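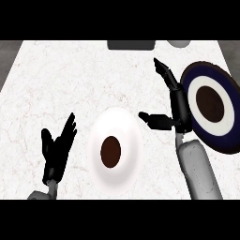
Figure 3. Head-view render from the simulated tabletop task, with both hands in view beside a bowl and a plate. The letterbox bands are part of the policy input.

4.2 Observation pipeline and rendering

All simulated episodes were rendered with Toritz, our wrapper around the physics engine, and passed to the policy through the same interface that is used on the real platform. The interface accepts one colour image per control step, together with the joint positions of both arms and both hands. Depth and segmentation maps can be exported by Toritz but were not given to the policy at any stage. They were used only to compute the occlusion scores reported in Section 5.

The image is padded with black above and below so that the wide view fits the square input of the visual encoder without being stretched. We also tested cropping to a square. Cropping removed the outer parts of the workspace, where the forearms enter the view, and the policy then had to rely on joint readings alone for the early part of a reach. Padding wastes a share of the image tokens, but the loss in speed was small and we kept it for all of the runs described below.

Objects at the far end of the table are often only partly visible, as in Figure 3. We did not filter out such views. An object counts as observed if any of its pixels fall within the unpadded region, and the task sampler may place distractors there freely. Target objects are treated differently: the sampler rejects any layout in which the centre of the target lies outside the unpadded region at the first step.

4.3 Control and retargeting

The policy predicts short blocks of actions, each covering 10 control steps. Of these, the first 5 are executed before a new block is requested. Where two blocks overlap, the commands are blended with linear weights. We found this enough to remove the visible jerk at block boundaries for the arms. For the hands it was less effective, and finger commands are therefore also passed through a first-order low-pass filter with a fixed time constant.

Wrist targets are expressed in the frame of the robot base and solved by damped least squares. The solver, Filali, treats the two arms as one system with a shared collision model, so that a target which is reachable for each arm alone may still be changed if the forearms would come too close. When no solution is found within the time limit, the last valid joint target is held and the event is logged. Held steps remain in the episode record and are counted against the policy.

Finger targets are produced by retargeting fingertip positions from the demonstrator's hand. The thumb is weighted more heavily than the other fingers in the cost function. With equal weights, the optimiser tended to match the four fingers well at the expense of the thumb, which made grasps on thin rims unreliable. Separate offsets are used for the left and right hands and were set once, in September, before any of the evaluation layouts were generated.

4.4 Scene variation

The evaluation set holds 189 layouts, of which 88 include a dish whose rim is partly hidden by a hand or forearm at the first step. We refer to these as the occluded subset. Surface texture, floor texture, light direction and object pose are sampled independently. Object pose includes tilt, and a plate may begin at an angle to the table. The asset library, Kulorer, stores a collision mesh and a visual mesh for each object. For dishes the two differ slightly at the rim, where the collision mesh is made of convex pieces. The effect on contact timing is discussed in Section 6.

Random seeds are fixed per layout and shared between all methods, including the Vivton baseline. The baseline uses its own action representation, so its outputs are converted to wrist and fingertip targets before they reach the solver. No other part of the control stack was altered for it.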